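Robot club bags its first season
December 23, 2019
By Teodoro Dagdag

Print this article | E-mail this article

I went along to the Irkalby robotics club's last session of the year thinking I'd stay for a quick look and a mince pie. I stayed until they turned the lights off (and had more than one mince pie, sorry to whoever baked them).

If you haven't heard of the club, it's the after-school bunch that started up in July in the old sewing room at the Irkalby learning centre. They're a mix of ages, they're loud, and they're all completely mad about one arm. Its name is Vimo. I asked who named it and got five different answers, so I'm leaving that one alone.

The project this term is packing, and I mean ordinary packing, the kind you do at the end of a supermarket checkout. The students want Vimo to pick up soft, floppy things and put them where they're meant to go. I'd have guessed that a hard box was the tricky one. Wrong! A box keeps its shape while you grab it. Cloth and plastic do whatever they like, and the program has to cope with that every single time.

They write the moves in Flenow, a block-style program the club picked because the younger ones can read it over the older ones' shoulders. I had a go myself. My first effort sent the arm up, sideways and then back to where it started, and I was told very kindly that everybody does that one.

The club has raised $1154 so far, mostly from sausage sizzles and one very long trivia night. Another $300 will get them spare fingers for the gripper, and after that they'd love a second arm so people don't have to queue. The sign-up sheet for turns was full on both sides when I looked.

There's a competition coming too, the Hofstetter Challenge, and the club is sending a team of six. Teams get a surprise load of household bits and have to get them sorted without touching anything by hand. I watched the arguments over who'd be on the keyboard and I reckon that's the real contest.

The corner they practise in has more colour than my whole house, with orange roses on one wall and stripy blue-grey panels on the other. The tote is a Monet one, and the job is all about plastic and cloth together, with the gripper's two black fingers doing the fiddly bit.

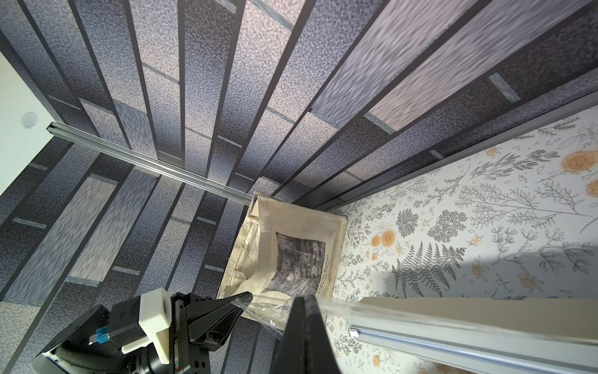
Want to join in?

New members are welcome when the club starts back after the holidays, and you don't need to know any coding. Wear closed shoes, bring a snack and put your name down at the learning centre's front desk. I've put mine down as a helper, so please be patient with me.

Related items
Trivia night fills the Irkalby hall
Learning centre holiday hours
Old sewing room gets a new life
Your letters: more bike racks, please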